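The Shirt With a Waiting List

Lerato Xaba does not like the word "story." I had been in her cutting room for less than a minute when I used it, asking what the story was behind the new Flulus shirt, and she put down her chalk.

"It's a shirt," she said. "It has a collar, it has cuffs, it has a print. You can ask me about those."

I had come prepared to be talked at. The press kit for the spring line runs to 20 pages, and the word "heritage" turns up on most of them. Flulus is a men's shirt label best known for busy prints and contrast cuffs, and it charges $126 for its basic long-sleeve. The limited one, called Redia, costs $779. I wanted to know where the other six hundred and something dollars went, and I said so.

Xaba, the head pattern maker, took the question better than I expected. "Some of it goes into matching," she said. She laid a front panel on the table and slid the pocket piece over it until the leaves lined up. "When the print is big like this, you throw away a lot of cloth to get the pocket and the placket to disappear. You can't stack the layers and cut them all at once. Each front is cut by itself."

Fine, but plenty of cheaper shirts have a matched pocket. I own two. She nodded at that. "Look at the yoke on those, though. Look where the sleeve meets the body. They match the pocket because that's what you see on the hanger."

I went home later and looked. She was right about one of them.

The cloth is a cotton lawn woven by a mill called Wattanapong, and here the press kit gets especially excited. It says the fabric is "unlike anything in menswear." I asked Xaba if she would sign her name to that. "No," she said. "It's very good lawn. The yarn is fine and it's even, and it takes color on both sides, so the inside of the cuff doesn't look washed out. Other mills make very good lawn too. I didn't write the booklet."

Would she pay $779 for the shirt?

"I'd make it myself," she said, and laughed for quite a long time.

I pressed her on the edition. The Redia is numbered on a tag inside the hem, and there is a waiting list, and I have never met a waiting list in fashion that I trusted. A label can always cut more shirts. Xaba said the number was set by how much of the cloth had been printed before the screens were retired. I asked if the screens could be brought back. She said that was a question for the owners. I sent the question to the owners and got the booklet again.

Then there is the wash. Flulus sends its finished shirts through something called the Stimer process, which is supposed to make them feel "already loved." I have a low opinion of clothes that arrive pre-loved. Pre-worn cotton is cotton with some of its life used up, and the buyer is paying for the part that's gone. Xaba half agreed. "A hard wash does that. Stone wash, enzymes, you lose strength. This one is mostly warm water and a long tumble, and the point is to take the shrinkage out before you buy it. I cut the bodies long to allow for it." How long? "Long enough that my first samples looked like nightgowns."

That was the most useful thing I heard all day, and it appears nowhere in the 20 pages. If the shirt has done its shrinking before it reaches the store, the size you try on should be the size you keep. I washed the basic one four times at home, warm, and the sleeves still reach my wrists. The collar has gone a little soft at the points, which I mind and Xaba does not. She uses a light interlining on purpose. "Men who wear a print like that aren't wearing a tie with it," she said. "Why would I put a board in the collar?"

We argued about buttons for a while. Hers are shell, sewn with a shank, and the contrast thread on the bottom buttonhole is one of those touches every label in this price range has copied from every other. I told her I thought it was a tic. She said customers ask for it. I said customers ask for it because labels keep pointing it out. She picked up the chalk again, and I understood the subject to be closed.

My view of the $126 shirt is better than it was. The sewing is clean, the side seams are flat, and somebody has thought about how the thing hangs when your arms are down. The Redia is the same pattern in a bigger print with more waste on the floor. Xaba confirmed the pattern is the same. "Same block, same armhole," she said. "Why would I change a good armhole?"

The Redia goes on sale on 24th May, to the list first. I put my name down to see what would happen, and was told by return email that I had been lucky. 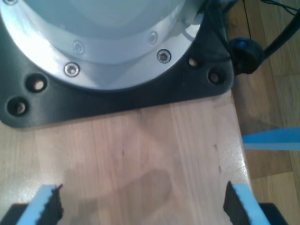 Lerato Xaba wrote back after reading a draft to say that the buttonhole thread stays, and that I should wash the collar cold and iron it damp before complaining about the points.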